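Trying Out the Zisness Kitchen Simulator
Project report by Nga Doãn and Trinh Quách
Intro to Robotics, Team Jukard

What we wanted to find out

Our team needed a way to practice kitchen tasks without a real arm, so we spent the term with Zisness, a simulation kit made by Sititz. It comes with ready-made kitchens, a model robot arm and a set of starter tasks. We wanted to know if two students with one semester of Python could get useful work out of it. Short answer: yes, and we had a great time!

Setting up

Install took us 52 minutes on the lab computer, and most of that was downloading the kitchens. The guide is clear until you reach the part about controllers, where it skips a step (you have to pick the arm before you load the room, or nothing moves). Trinh found the fix on the user forum. After that we were driving the arm around with the keyboard the same afternoon.

We picked the kitchen with the slate-blue cabinets and stayed with it for the whole project. Our tasks all involved the microwave, which sits on the counter right behind the range.

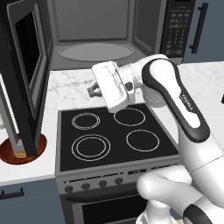 Reaching over the cooktop was harder than we expected. The arm has to get past the front of the range and still leave space for the door to swing, and our first script ran the forearm straight into the counter. We added a higher waypoint and slowed down the last part of the move – that helped a lot.

Results

We ran 426 tries at closing the microwave door, and 271 of them worked. Most of the misses came from the gripper pushing too close to the hinge side. Nga then wrote a small script that picks a push point farther out, but we ran out of time to test it properly.

What we liked and didn't like

Resets are instant, which is wonderful when you crash as often as we did. The replay tool is great too. The sound of the fan in the lab computer was less great. Saved camera views disappeared 7 times, and we never found out why.

Next steps

Team Lyons wants to use our waypoint code for their drawer task, so we are cleaning it up and adding comments. We would also like to try the new push point with the arm starting from the other side of the range.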